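Dye Loss and Shrinkage in Home-Washed Cotton Garments
Project report, second-year Textile Studies
Rakiya Balogun
November 13, 2018

1. Background

The municipal laundry at Atport closed in July, and households in the district now wash nearly all of their clothing at home. The purpose of this project was to find out how residents treat strongly coloured cotton, and whether the advice printed on care labels is followed. Red was chosen as the main colour of interest, as it was the one most often named in complaints about staining during our pilot interviews.

2. Method

A paper questionnaire was sent to 432 households in Atport and the neighbouring parish of Ung. Completed forms were received from 171 of them. Respondents were asked about water temperature, sorting habits, drying method and the age of the garment concerned. A short washing trial was then carried out in the department laundry with plain cotton shirts bought from Birkora, a local supplier. Each shirt was washed at either 30 or 60 degrees and dried flat.
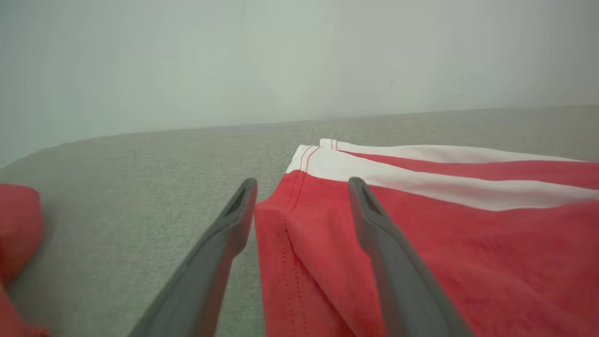 Figure 1. Red garment against a grey background.

Shrinkage was measured along the body length and across the chest. Colour loss was judged by eye against an unwashed shirt from the same batch, by two students working separately – their scores were compared only at the end.

3. Results

Most respondents said that they sort by colour, but far fewer sort by temperature. Shirts washed at 60 degrees shrank by around 3 per cent in body length. Change across the chest was small at both temperatures and could not be separated from measuring error.
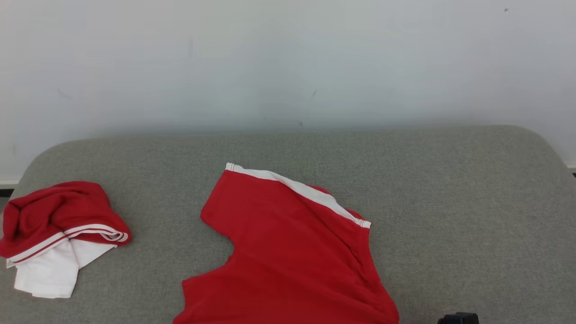 Colour loss was greatest in the first wash and slowed after that. The two sets of scores agreed well for the cooler programme and less well for the hotter one, where the judges differed on how to rate uneven fading near the seams. The Cestel grey scale would have given firmer values, but the department's copy was on loan during the trial period.

4. Limits of the study

The questionnaire relied on memory, and some respondents gave a range of temperatures where a single figure was requested. These forms were kept in the sorting results and left out of the temperature results.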